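The summer I finally ate at my own table

I have owned a dining table for most of my adult life and I could count on my fingers the dinners I'd had at it before this August.
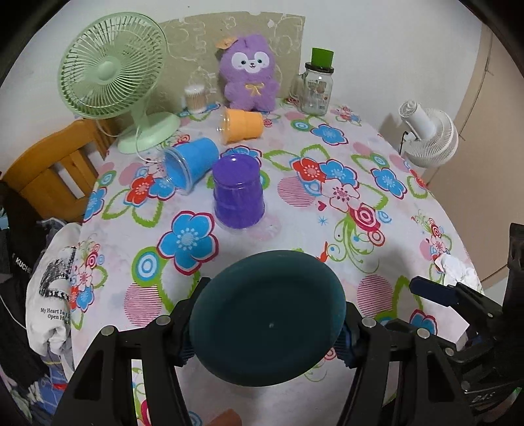
The green bowl and the white flowery tablecloth.

It started when my downstairs neighbor, Drita, asked what I'd had for dinner and I told her crackers. Over the sink, with a bit of cheese. She gave me a look I haven't seen since my grandmother was alive, and the next evening she left a jar of bean soup outside my door with a note saying SIT DOWN in capital letters.

So I sat down! I cleared off the mail and the sewing I was never going to finish (a skirt, cut out two winters ago, don't ask) and I ate the soup with a real spoon and a cloth napkin. It took me 30 minutes, which I only know because the radio program I like had started and finished. Normally I can get through a meal in the time it takes the kettle to boil.

After that I made some rules for myself. No phone. No standing. Cook something with at least one vegetable in it, and potatoes only count on bad days. I broke the phone rule right away, I'll admit, as my sister was sending me pictures of couches and wanted opinions that minute - but I've been pretty good since.

The cooking has been a mixed bag. I made a lentil thing that tasted like a wet cardboard box. I made the tomato rice from my mother's old spiral notebook, page stained so badly I had to guess at the paprika, and it was so good I ate it cold for breakfast. I've gotten very into pickled onions. You slice them thin, you cover them in vinegar with sugar and salt, you wait an hour, and then you put them on everything you own.

Then I got bold and had people over. Janelle came from work, and she brought Cherry Mae, who I'd only met once at a bus stop in Berkoswood and liked right off. I own three chairs that match and one of them wobbles, so I gave that one to myself and spent the whole evening leaning slightly to the left. We had roast chicken, the onions, and a peach cake that sank in the middle and got filled up with whipped cream. They stayed till past eleven, and Cherry Mae told a story about a wedding goat that I am not allowed to repeat.

I still eat over the sink sometimes. Toast is a sink food, and so is a ripe peach, and I won't be argued with on that. But most nights now I put the napkin out and sit there with the window open, and I listen to the kids across the street fighting over whose turn it is on the scooter.

Drita got her jar back on Sunday, full of pickled onions. She says they need more salt. If anyone has a lentil recipe that doesn't taste like packaging, please leave it in the comments, I have two bags left to get through.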